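Gredley robotics students take on laundry, slowly

The robotics class at Gredley has spent most of the term teaching two robot arms to fold a T-shirt, a skill that many of the students' parents would like to see demonstrated closer to home.

The project is called Nandonum. It started as a bet between two lab groups over whether cloth was harder to handle than blocks, and the side that said cloth won so thoroughly that the other side has switched to working on cloth too. A block stays the shape you left it. A shirt has opinions.

"The first month we mostly made it wrinkle things," said Trinity Achterberg, a senior who leads the student team. "We got extremely good at wrinkling things."

The students drive the arms by hand through each fold, save the recording, shake the shirt out and go again. The goal is 300 good recordings by the end of November, which will then be used to train the arms to do the job with no student attached. A recording counts as good if the shirt ends up as a rectangle, and the team has had at least one long meeting on what a rectangle is.

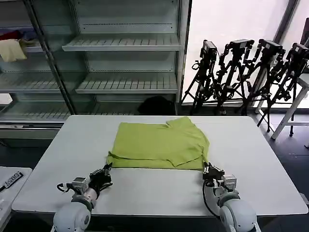 Oanh Đàm, who teaches the class, set the rules at the start of term. Every student drives, including those who signed up only to write code. Anyone who reaches in and fixes a sleeve by hand has to throw out the recording and start over. The rule was broken on the first afternoon, by Đàm.

"It was a reflex," she said. "I have two children. I see a sleeve, I fix the sleeve."

There are 14 students in the class, and they take turns in pairs, one driving and the other calling out when a corner slips. The pairing was supposed to rotate, but a few partnerships have turned out to be better kept apart. A good run takes a couple of minutes. A bad one can go on a good deal longer, depending on how stubborn the driver is.

Lime green was chosen after a vote, on the grounds that it would be easy for the software to pick out against a white table. It is also easy to pick out from the parking lot.

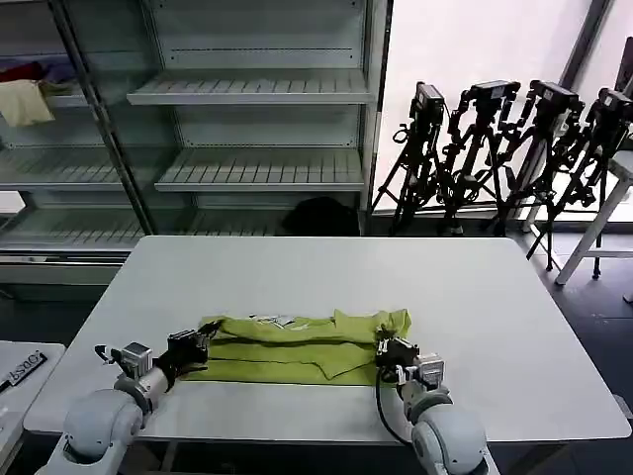
CAMPUS & CLUBS

The class will take its folding to the Stunemlow meet, where student teams from across the region get 20 minutes at the table and are scored on neatness, speed and what the rule sheet calls "composure of the garment." Gredley entered last year with a robot that sorted socks. It placed near the bottom, having decided early on that every sock was a left sock.

This year's competition includes the team from Chu, which won last time and whose members have let it be known that they are working on a fitted sheet. Achterberg said she didn't believe it.

"People can't fold a fitted sheet," she said. "My grandmother can't, and she ironed pillowcases."

Most of the recent work has gone into the grip. Close the fingers too early and they pinch air - too late and they drag the whole shirt along with the hem. The students keep a shared log of every miss, with a column for the cause. The most common entry is "shirt." 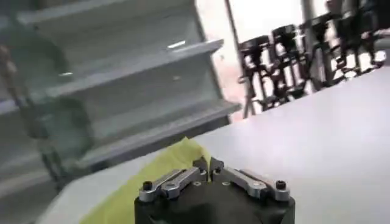
Đàm grades on the log and a final report, so a team could lose badly at Stunemlow and still get an A. She has mentioned this several times, and the students have started to find it worrying.

The class will hold an open practice in the lab before the meet, starting at 4 p.m., with driving lessons for visitors who want to try a fold. Those who would like to bring their own laundry have been asked, in writing, to leave it at home.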